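6.4 Fault 114: Grip Force Lost During Insertion

Fault 114 stops the Pirihi cell when the measured grip force drops below the set limit while the arm is moving toward a target. It applies to the rod insertion task and to the board test task. Both use the same recovery sequence, and both can be run in the simulated cell before you try anything on hardware. Jurnum requires this for any site that has recorded the fault more than once.

CAUTION: Do not clear fault 114 from the pendant while the gripper is holding a part. Clearing the fault re-zeroes the force sensor. The controller then reads the present grip as zero, and the next close command adds the full set force on top of it.

6.4.1 Recovery with a part in the fingers

1. Leave the arm where it stopped. Do not send it home.
2. Switch to manual mode and set the speed override to 5 percent.
3. Open the wrist view and confirm that the part is still between the fingers. If it is not, go to 6.4.3.
4. Check that the tip is clear of the cabinet and of any hinged cover.
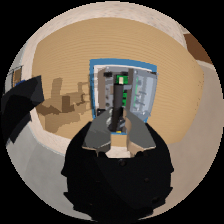 5. Jog back along the tool axis only. Rotation is locked out in software version 33 and later. On earlier versions it is not, and a turn of the wrist at this point can bring the side of the finger against the cabinet opening.
6. Stop when the distance readout turns green.
7. Place a tray under the part – in the simulated cell, load the object "catch tray" – and open the fingers.
8. Clear the fault. The sensor now zeroes with nothing in the grip.
9. Close the fingers on nothing and read the force value. It must settle within 5 newtons of the set value. If it does not, stop and replace the finger pads.

NOTE: Step 9 was missing from the first release of this guide. Sites working from a printed copy should add it by hand.

6.4.2 Recovery at the test fixture

The board test task raises fault 114 for a different cause. The gripper approaches the lid handle from above, and if the handle height in the cell file is wrong, the fingers meet the handle before they have opened fully. The controller reports this as lost grip, although no grip was ever made.

1. Press Hold. Do not press Stop, which releases the approach target and erases the position you need in step 4.
2. Raise the tool until nothing touches the handle.
3. Confirm that the lid is fully upright. A lid that is partway down must be opened by hand on hardware, or reset from the object menu in simulation.
4. Write down the stored Z value from the fault page.
5. Compare it with the handle height in the cell file. Correct the cell file, never the stored value.
6. Reload the cell and repeat the approach at 5 percent.

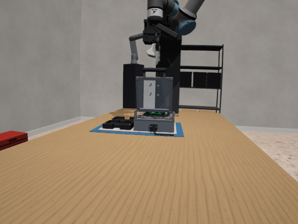
Sevim Kılıçarslan reports that step 5 gave her trouble on the Jarero cell: the file showed the right height, the fault kept coming back, and the cause was a second copy of the cell file that the controller loaded first. She asks that the search order be printed in this section. It is as follows: local folder, project folder, shared folder. The first match is used and no warning is given.

6.4.3 Dropped part

1. Press the emergency stop before anyone enters the cell.
2. Retrieve the part and check the cabinet for contact damage.
3. Record the cycle number from the log. The fault that led to this section came at cycle 2,298.
4. Do not reuse the part.

Send the log to Güven Oral with the software version and the finger pad type. Logs without a version number are returned.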